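Darkow Suturing Module for the Varkard Two-Arm Platform

Overview | Specifications | Consumables | Service | Ask a question

The Darkow module is an instrument and software set for placing interrupted stitches in soft tissue with a Varkard two-arm platform. It is sold to teaching labs and device evaluation groups. It is for bench and training use and is not cleared for use on patients.

The set has two main instruments. The left arm takes a needle driver with flat closing jaws. The right arm takes a grasper with a fenestrated upper jaw, used for tissue handling and for taking up thread. Either one can be moved to the other arm, but the jaw force tables must then be reloaded from the tool menu. 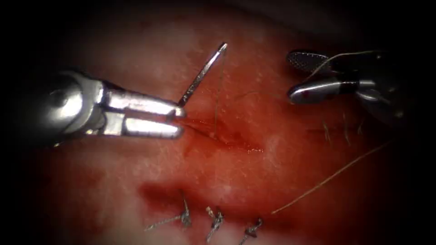

Buchanan Instruments / Surgical Robotics / End Effectors Group

Needle driver

The jaws hold a curved needle at any angle the operator sets. Grip is held by a mechanical latch in the wrist and does not depend on motor current, so the needle stays clamped through a pause or a controlled stop. Release takes a deliberate second press of the pedal. The jaw faces are polished and will show glare under a strong scope light; lower the light level before changing the exposure setting.

Grasper

The small holes in the upper jaw spread the load on tissue and give thread something to seat against. Thread can be held beside the paddle or drawn over the top of the grasper while the driver sets the next bite. Do not use the grasper to pull a needle through. The jaw is not rated for it, and damage from this use is not covered.

Software

Three modes are supplied: manual, guided, and stepwise. In guided mode the operator marks the two ends of the incision and the spacing between stitches, and the module offers an entry point for each bite. In stepwise mode it carries out one bite or one throw at a time and waits for the pedal. Tail length is set per session. Cutting is always manual.

Specifications

Instrument life: 50 sessions, logged on the tool chip
Jaw force steps: 19
Shaft length: 600 mm
Weight, packed set: 49 N
Cleaning: enzymatic soak, low-temperature cycle only
Host software: Varkard controller with the Plorness tool library

Close view option

A wrist-level camera can be added to either arm. It gives a view of the tip, the needle, and loose thread at short range, and is mainly of use when a loop has to be picked up near a fold of tissue. Range is short and the background goes dark quickly. It does not replace the main scope. The camera feed can be recorded beside the force log, with a shared time stamp.
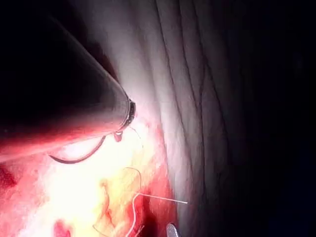 Flora Haldane writes that guided mode keeps good spacing on a straight incision but needs to be marked again as soon as the tissue shifts, and that her lab now re-marks after every second stitch. She would also like the slack limit on the thread to be shown on the main screen and not two menus down.

Reply from Dae-han Lim: The slack limit moves to the main screen in the December release. Re-marking after a shift is expected. The module does not track tissue motion between bites, and the manual will be changed to say so in the guided mode chapter.

Ordering

The set ships with one driver, one grasper, the tool library license, and a cleaning tray. The wrist camera is ordered separately. Needles and thread are not included. Worn instruments can be returned for jaw replacement once; after that the tool chip is retired and the instrument has to be replaced.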